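Budget the table before the arms

Most equipment requests for two-arm robots that I have reviewed contain one large line for the robot and one small line called "misc." The large line is usually correct. The small line is where the plan fails.

At Bolotden we bought the arms first and worked out the rest afterward. The Gudard proposal did the same. Neither budget had an entry for the objects the arms were meant to handle.
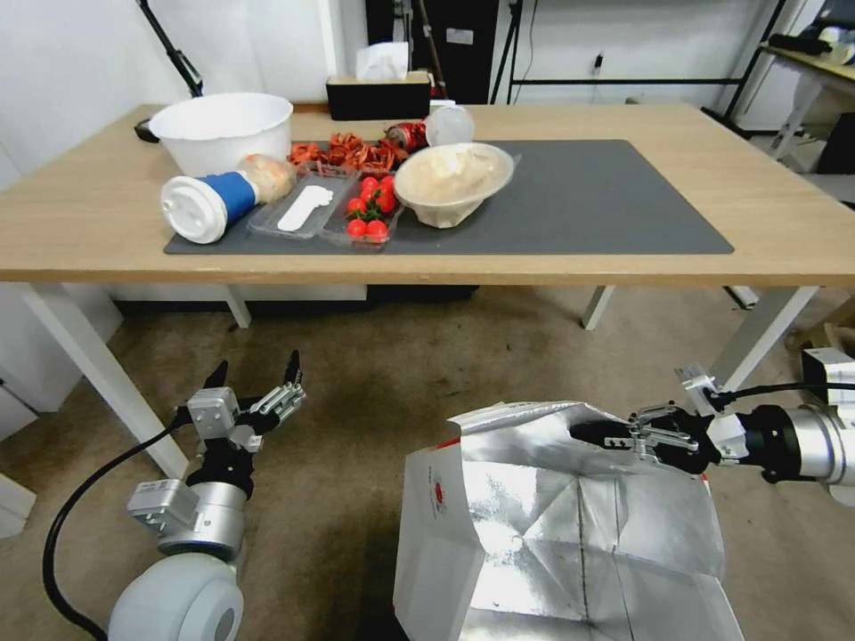

Food and packaging are consumables. Tomatoes spoil, paper bags crease, and lids crack. A request that lists a one-time purchase of test items at $400 has not been thought through. The correct form is a monthly rate with a named supplier and a written list of acceptable substitutes. Our own first list had no substitutes, and we lost two days to a missing cup size.

Grippers need the same treatment. Fingertips and cables should be quoted with the arm, in writing, with a delivery time. Byun quoted us $1483 for a spares kit. We declined it, then bought most of the parts separately at a higher total.
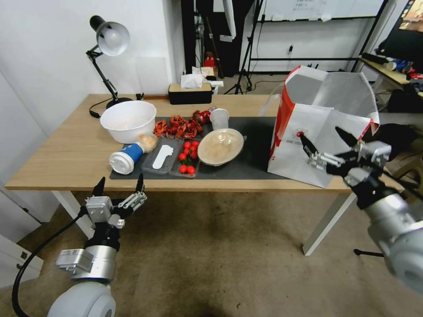
Labor is the other gap. Someone has to reset the table between runs. If a plan calls for 1000 runs, multiply by the reset time and put those hours in the budget at a real wage. Dronatmont's plan left this to the engineers, so the most expensive people on the project were putting groceries back in place.

I would also hold back money for the room: flooring, storage, lighting, a desk for the operator. These cost little next to an arm and are hard to get approved later. 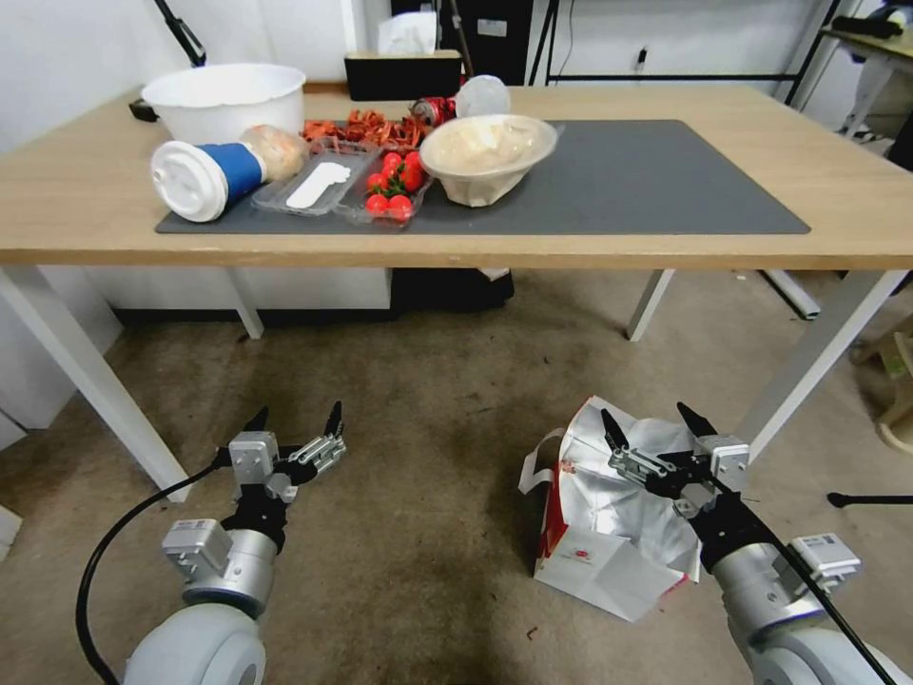
Some reviewers argue that small costs can be absorbed by the department. They can, for one quarter. Requests for the next cycle are due in September, and I will be returning any that still say "misc."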